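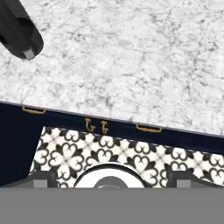 A white marble worktop with soft grey veins.

How does a game remember where you got to?

By Sawsan Mansour
September
300 shares | 3 comments

We use cookies to make this site work. OK | Change settings

Last night I stopped playing Lavudska halfway across a rope bridge, because my tea was ready. When I came back, there I was, still on the bridge, with the same lantern and the same two biscuits in my bag. So where did I go in between?

The answer is a save file. Think of it as a very neat list. The game writes down the things it needs to put you back where you were: which level you're on, how much health you've got, what you're carrying and which doors you've opened.

What it leaves out is quite clever. It doesn't copy every tree and cloud, as those are already stored with the rest of the game. It just writes "player is on the bridge" and puts the bridge back when you return. My Lavudska world has over 700 rooms and the save file is still tiny!

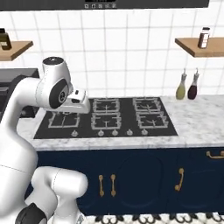 Five burners on a black hob, each with a square grate.

Some games let you save whenever you like. Others use checkpoints, which are special spots where the game saves for you. If you fall in the lava you go back to the last one (I have done this a lot). Lots of games do it by themselves every few minutes too - that's called autosave, and you might spot a little spinning picture in the corner while it happens.

Please don't switch off while that picture is spinning! The game is in the middle of writing its list. If the power goes, it could end up with half a list, and then it may not be able to read it at all. Some games keep a spare copy of the older save just in case.

You can also keep saves online, on a big computer far away. People call this the cloud. It means you can start on one machine and carry on with another, as long as you sign in with the same account. Ask a grown-up before you set one up.

Right, I've still got that bridge to cross.

Get our newsletter! Ask a parent or carer to sign up.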